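Printed sheets: do you iron them or am I losing my mind?
Bedding & Laundry > General

corina_a
Okay, settle a fight. I bought a patterned sheet in April, washed it on warm, dried it on low, and it still comes out with creases. My sister says iron it. I say life is short. Who's right?

Llanos_O
Your sister. Ten minutes with a hot iron while it's still damp and you're done. I do ours every Saturday.

stulutetti
Ten minutes?? For a queen? It takes me 19 just to get the elastic off the corner of the board. Pull it tight on the mattress and walk away.

corina_a
See, this is what I told her! Mine's the one on the guest bed, I'm using it as a sorting table at the moment anyway.

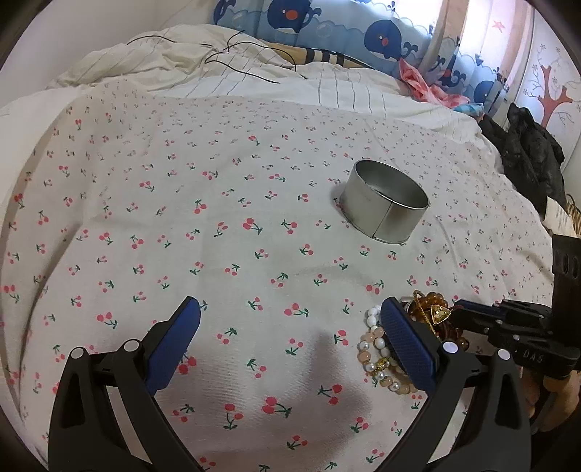
Cotton blend, from Honine, 12 dollars on clearance, and I have no complaints about the price. I've washed it 3 times now and the red hasn't bled into the background, which was my big worry with cherries on a sheet that pale. The wrinkles are pretty shallow, but that long fold down the left side drives me nuts – do I need to go at it with steam or will it drop out by itself?

dinis
Steam. A spray bottle and your hand will do it too. Mist the fold, smooth it toward the edge, leave it overnight.

Llanos_O
Or iron it.

onu_77
Move the beads before you mist anything! If those are real pearls they don't love getting wet, and the string likes it even less. Cute print though. What's the metal ring, a pastry ring?

corina_a
No idea, it was in the box with the necklace stuff from my aunt. I keep meaning to ask her. The beads are going back in a pouch tonight, promise.

stulutetti
Is it smooth or is it that scratchy blend? I had a Honine one that pilled like crazy.

corina_a
Smooth so far. Ask me again in the summer lol

dinis
Mine pilled too, but I was running the dryer on high. Low heat and pull it out early, that helps with the creases as well.

Llanos_O
I'm going to keep saying iron until somebody agrees with me.

onu_77
You'll be here a while, Orlando.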